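### 3.2 Occupancy and Length of Stay

Hotel occupancy in Munolport during the December festival reached 90 percent, while guesthouses in the Mernar district filled more slowly and took most of their bookings in the final week. Our survey treated the two kinds of lodging separately, as their guests differ in how long they stay and in how they travel.
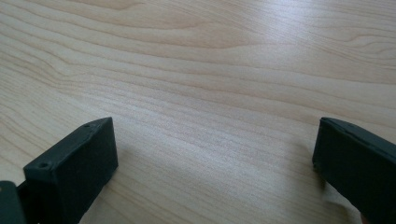
Hotel guests stayed a median of 3 nights. Guesthouse visitors stayed 2 nights and were more likely to arrive by regional bus. Day visitors do not appear in either figure, and the city keeps no gate records for the open-air parades. Spending by this group was therefore estimated from the street intercept forms described in Section 2.
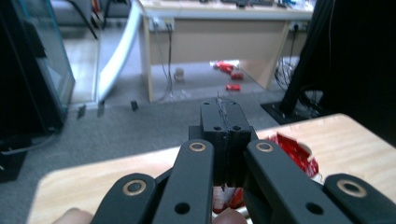

Mudaliar objects that intercept forms overstate spending, as people stopped near food stalls have usually just bought something. We accept the point in part. Forms collected within the market streets were given half weight, and the resulting totals fell most sharply for the opening night. Ellis applies a similar correction to harbor festivals but leaves evening forms at full weight.
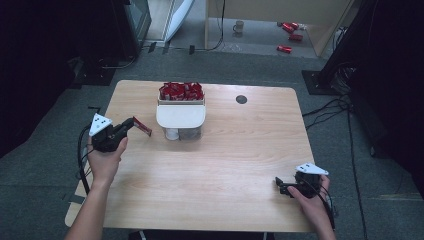
**Figure 2.** Light wooden table with a white dispenser bin holding small red wrapped packets.

The weighted totals are used in all later tables. Room rates were left out of the spending estimate and are treated with lodging tax receipts in Section 4.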